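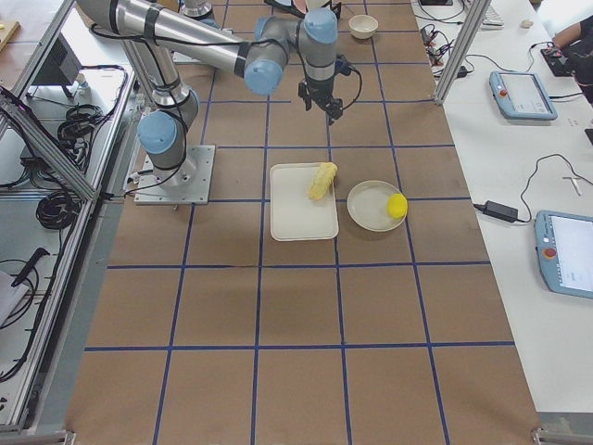

TRERBY ALLOTMENT AND GARDENS ASSOCIATION
Minutes of the general meeting held September 18, 2018, in the upstairs room at Jacobs

We use cookies to improve your experience on this site. By continuing to browse you accept our cookie policy. OK

In the chair: Stella Laizer
Minutes: Nivaldo Rocha
Apologies: received from the Brernberg Lane end, who had a prior engagement with a bonfire.

1. Minutes of the last meeting

Approved, with one correction. The March minutes recorded that the compost discussion was "brief." Several members remembered it differently. The word has been struck out and nothing put in its place.

2. Matters arising

The gate. It still does not close. The chair had been told by Nollik Fencing that the post had moved. Nollik Fencing had been told by the chair that posts are supposed not to. A second visit has been promised for a morning, date to follow. Until then members should go on using the bungee cord, and should put it back on the hook when they arrive and not in their pocket, where the last two went.

The sign. The new sign has arrived and says "Trerby Allotmant." The printer has offered a discount on a replacement. A motion to keep the sign and change the name of the association was ruled out of order, though it did find a seconder.

3. Money

The balance stands at $3411, which the chair described as healthy and the secretary described as one roof. The shed roof has been quoted at $2000 before anyone has gone up to look at it. Plot fees are in from everyone except three people, all of whom were present and studied the agenda closely.

Agreed: get another roof quote, from someone with a ladder.

4. Water

This took most of the evening.

The meter shows that the site used more water in August than in the two months before it put together. The chair asked whether anyone had left a hose running. Nobody had. She asked whether anyone had seen anyone else leave a hose running, and there were a great many hands.

It was proposed that hoses be limited to 15 minutes per plot per evening, with a sign-up sheet on the shed door. Objections as follows: that the upper plots have no pressure to speak of and 15 minutes there would wet a lettuce; that the sheet would be rained on; that if it were raining we would not need the sheet. The last point was felt to be strong, and discussion stopped for a moment while people looked for the hole in it.

Plot 9 suggested watering cans only. Plot 9 has the spot next to the tap.

Vote taken. Carried, with the upper plots allowed double time until somebody finds out what is wrong with the pipe. The secretary will supply a plastic sleeve for the sheet.

5. The harvest supper

Same room, same long tables. Tickets sold last year came to 137, and the room is licensed for fewer than that, so the chair asked that this figure not be repeated outside the meeting. It appears here because the secretary is required to write things down.

Members are asked to sign up for a dish. Sixteen people have so far offered zucchini in one form or another. There are no offers of bread, meat, or dessert. The chair said she would accept a zucchini cake as a dessert but wished it known she was doing so under protest.

Music: the accordion has been offered again. The meeting thanked the accordion and will let it know.

6. The giant pumpkin class

Following last year's result, a written rule was requested on when a pumpkin counts as having been grown on site. Wording adopted after some effort: "The pumpkin must have been attached to a plant, and the plant must have been attached to Trerby." The winner of last year's class abstained.

Weigh-in will use the feed store's scale — the bathroom one has been retired with thanks.

7. Any other business

a) Rabbits. Noted.

b) A member asked who had been picking the blackberries along the back fence, given that they are common property. It was pointed out that common property can be picked by anyone. The member said yes, but not all of it.

c) The lost property box now holds four left gloves, a thermos, and a set of dentures. Owners may apply to the secretary, who will ask no questions about the first three items and one about the last.

d) The wheelbarrow with the good tire is to be returned to the shed after use. The wheelbarrow with the bad tire may be kept by whoever has it.

8. Next meeting

To be arranged once the gate is fixed, which the chair then amended to "in March" so that there would be one.

The meeting closed when the downstairs staff began turning off the lights.

N. Rocha, secretary

6 comments | 11 shares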